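Household Water Use in Shared Student Apartments
Project report by Orestis Pappas
Boston, 23 December 2020

1. Background

Students who rent together usually split the water bill evenly and have little idea where the water goes. This project looked at indoor water use in one shared apartment and compared two ways of estimating it. The first was a written log kept by the tenants. The second was the reading on the apartment's own meter. The work began in February, stopped when the building emptied out, and was picked up again in the fall with different tenants. Only the fall data is used here.

2. The apartment

The apartment is on the second floor of a building called Drarby. It has one kitchen and one bathroom. The kitchen sink was left out of the log after the first trial, as the tenants found it hard to write down every short use of the faucet. Kitchen use was worked out later by subtracting the bathroom total from the meter reading, so any mistake in the bathroom log also shows up in the kitchen figure. White fronts and yellow or gold handles are common in kitchens and bathrooms of this kind.

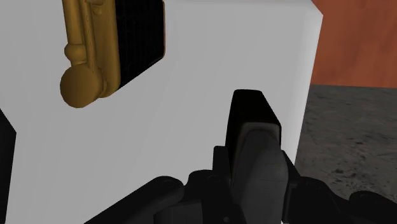

3. Method

Each tenant filled in a paper sheet taped up by the bathroom door. Showers were entered in minutes. Flushes and hand washing were entered as tally marks. Shower flow was measured by filling a bucket and timing it, and the test was repeated on a different morning when the pressure was lower. The two results were averaged.

Flush volume was harder. The tank had no readable rating, so I shut off the supply valve, marked the water line inside, flushed, and refilled the tank by hand with a measuring jug. The totals were entered in Zandedora, the spreadsheet template our class used.
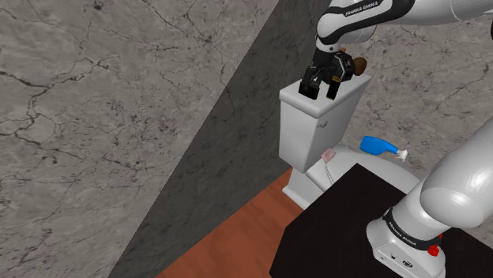 Figure 2. Toilet with tank, bathroom model.

4. Results

The meter showed 1,550 gallons for the study period. The log gave 600 gallons for showers, 339 for the toilet and 200 for the bathroom sink, a total of 1,139. The remaining 411 gallons were assigned to the kitchen.

Showers were the largest single use. Toilet use was lower than I expected from the class reading, possibly because the tenants were out for much of the day. Sheets from the last few days had fewer marks than the earlier ones, and two tenants said they had sometimes forgotten to fill them in.

5. Limits

One apartment is a small sample. The kitchen figure also includes any leaks, and no leak test was done. A second round should read the meter late at night and again early in the morning, with all faucets closed.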